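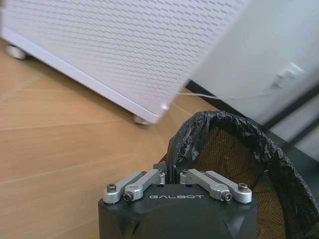 Slide 1. Purifier on its casters, cable going back to the socket.

Okay, leave this one up while people find chairs. Don't start until the door's shut, the hallway is loud.

Hi everybody, I'm Angus Kingi, and I look after the rooms at Pliremcombe. Lachlan Goodwin asked me to do twenty minutes on air purifiers and I said I could do an hour, so he's sitting in the front row with a watch. (Wave at Lachlan.)

I want to talk about where you put the thing. I get asked which one to buy all the time, and I'll take that at the end, but most of the calls I get are about a machine that's perfectly fine and standing in a dumb spot.

So, look at the front. All those little slots, row after row. If you've got a panel like that on yours, treat it as something that needs elbow room! Check your own manual for which side pulls air in and which side pushes it out, because they're all different, and then keep both of those sides clear. No coats, no tote bags, no beanbag shoved up against it. I once spent half a morning on a "broken" unit in the Effiong room that had a folded yoga mat leaning on it. Moved the mat, went and had lunch.

Pause here, somebody always owns up.

Wheels next. I love wheels. Ours used to sit flat and people would drag them, and you can still see where on the floor by the windows. With casters you get that little gap underneath, so a flat dust mop might go under, or at least the corner of one. Ask who has ever cleaned under theirs. Wait for hands. There won't be many.

Before you roll it, switch it off and unplug it. I know, I know, it's only going three feet. But people roll right over the cable, or they get to the end of the cable and keep going, and then you're calling me about the plug. Wipe the wheels too – hair winds itself into them and then one stops turning and you've got a shopping cart.

Now the cable. Point at the thin white one on the slide. I like a cable that goes around the back and stays out of where feet go. A bit of slack is good, a big loop on the floor is bad. Straight into the wall if you can manage it. If your only free socket is across a doorway, pick another spot for the purifier and don't argue with me.

Room size. Keep this short, I lost people last time. The Brelen room is 440 square feet and the reading room is 214, and we'd been running the same setting in both for two winters. Write down your square feet, look up what your model is rated for, and if the room's bigger than the rating you either get a second one or you accept it. Close the windows if you want a fair test. Ceiling height matters too, but that's a question for afterward.

Noise! This is the real reason they get switched off. Somebody's in a meeting, it's humming on high, somebody reaches over and turns it off and there it stays until June. I'd take low all day over high for ten minutes. Put it on high when you lock up for lunch if you like, and turn it down when you're back.

Filters. Show the dirty one, it's in the Filladen bag under the table. Pass it around ONLY if it's still sealed. Ours get looked at on the first of the month and I write the date on a strip of tape on the back of the machine. Vacuum the outside panel with the soft brush, gently, and don't go poking at the slots with a damp cloth while it's plugged in.

If there's time: the story about the 68 emails. If Lachlan is tapping his watch, skip it.

Handout is one page, there are 64 copies on the chair by the door. It's got the cleaning dates on one side and a blank floor plan on the other. Draw your room, mark the sockets, then mark where the purifier is now and where you'd like it to go. Bring it to me at the coffee table and we'll look at it together.

Questions, then lights.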